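Cell notebook — Grorkden handling cell, Kullstead shop
Sep 9, 2026
Head camera and general going-over

Started on the head camera, which has been getting worse through the month. The pick routine kept dropping its match score and going into a retry loop, then asking for help. Trevor Chisholm had it down as a lighting problem and I had it down as focus, so we agreed to do both properly and stop guessing.

Order of work, so whoever does this next can follow along:

Parked the arms in the service pose, drive power off, lockout tag on. Left the 24 V control supply up so the camera and the little compute box stayed alive. Checked the camera link first: no dropped packets, exposure responding to commands, gain where it should be. I love it when the boring stuff passes, it cuts the problem in half. Saved the current settings as job 3424 before touching anything.

Then grabbed a live view with everything parked and the cell lights on.
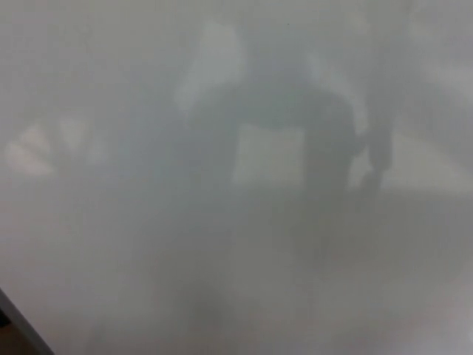
Head camera, job 3424. Pale haze all over, soft dark arch mid-view, one crisp dark edge in the bottom left corner.

I got quite excited about that bottom left corner. There is a proper edge in it and everything else is mush, and I'd like to know why. If the whole lens were simply out of focus I would expect the corner to be soft too, unless that edge is something very close to the lens. The dark arch might be our own arm and gripper, but I wouldn't swear to it from this view. Same for the pale streaks on the left: could be reflections, could be anything. Noted, moving on.

Three suspects on the whiteboard: film on the protective window, haze on the lens itself, focus ring moved. Trevor added "lights" in capitals and underlined it.

Did the lights first to be fair to him. Dropped the cell lights to the lowest step and compared histograms. The spread stayed bunched up in the same narrow band, only darker. Trevor accepts this, with reservations — he wants it repeated with the side panel covered. Fine by me, it's a quick job.

Window next. Four captive screws on the bezel, 2.5 mm key, and please turn them a little at a time going round, the bezel is thin and we have bent one already. Blower first, then lens tissue with the alcohol from the Barta cabinet. No shop rag! Put the old window in a labeled bag for the bench so we can look at it under the lamp, and took a new one from the drawer. There are 3 left after this, so I've put in an order with Kirkulitz for another 5.

While the bezel was off I checked the gasket. It has taken a set on one side and there is a dull line where it should be sealing. Swapped it. I'd really like us to put the gasket on the same schedule as the window, they come apart together anyway and the part costs next to nothing.

Focus ring: the paint mark and the body mark still line up, lock screw tight. I left it alone. It took us a whole afternoon to set that ring and I am not giving it up without evidence.

Other things done with the power off:
Wiped down the neck cable and re-dressed it, the second clip had let go.
Greased the waist bearing, two strokes, wiped the excess.
Checked gripper finger screws for torque, all good.
Cleaned the intake filter on the compute box. Gray felt, lovely.

Still to do: board calibration with the new window in, then Trevor's covered-panel test, then a long run on the tray job with scores logged. Please don't load any job older than 3424 until the calibration is saved, the offsets won't match. Old window is on the bench in its bag, have a look but leave it sealed until I've had it under the lamp.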